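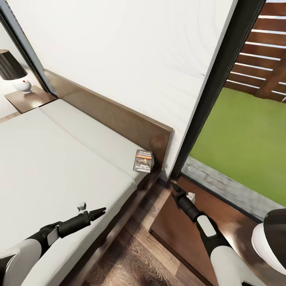 Chisholm House Reading Circle

Well, friends, another year of paperbacks is nearly behind us, and I find myself with a cup of tea and a stack of your reply slips, trying to work out how to squeeze everything you've told me into one item. Bear with me, because I do go on (as those of you who came to the spring supper already know!).

First, the swap shelf. Since we moved it from the upstairs landing to the front hall at Chisholm House, 947 books have gone out, and I'm so pleased I could hug the whole lot of you. Mysteries still go fastest, with cookbooks close behind, and there is one very large history of canals that has come back so many times I've grown fond of it. Please do keep bringing things in, but check between the pages first. We've had bus tickets, a pressed fern, a recipe for plum cake (which I copied out before putting it in the lost and found box) and a birthday card with the money still inside.

Now, a good many of your slips were about reading in bed, after I asked last time where everyone does most of their reading. I had expected armchairs to win. They didn't come close! Bed is the favorite by a mile, and you have strong feelings about it. Some of you swear by a wedge pillow, some by a lamp that clips onto the headboard, and several of you wrote in to say that anything over 500 pages ought to be sold in two halves for the sake of the reader's nose.
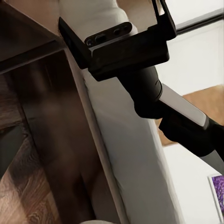
I'm a twenty-minutes-and-out reader myself, and I usually have to go back the next night and find the last page I really remember. One member reads the same chapter of the same comfort book whenever she can't sleep, and says she has never once reached the end of it. Another keeps poetry for bedtime and novels for the train, and gets quite cross if they're mixed up. I loved every one of these and have kept them all in the folder, so if you missed the deadline, send yours along anyway.

On to the summer outing. We're going to Fambridge in July, to the old library by the river, where they've promised to bring out the children's books from the locked cases. Lunch will be at the Oton tearoom afterward, and they do need our sandwich choices ahead of time, so please mark the sheet in the hall when you're next by. There are nine seats left on the bus. If stairs are a trouble, let me know and I'll ask for the side door to be opened.

Our next book is still open for voting. The novel set in the lighthouse is ahead at the moment, though the sea voyage one has its champions, and I've heard a little lobbying going on over by the coats. Korkelari, the bookshop on the corner, will hold copies of whichever wins behind the counter for us, and they've kindly said members can pay when they pick up.

The ballot box is next to the swap shelf, and there are pencils in the blue mug.

Happy reading, and see you in the hall,
Your newsletter editor
4 May 2026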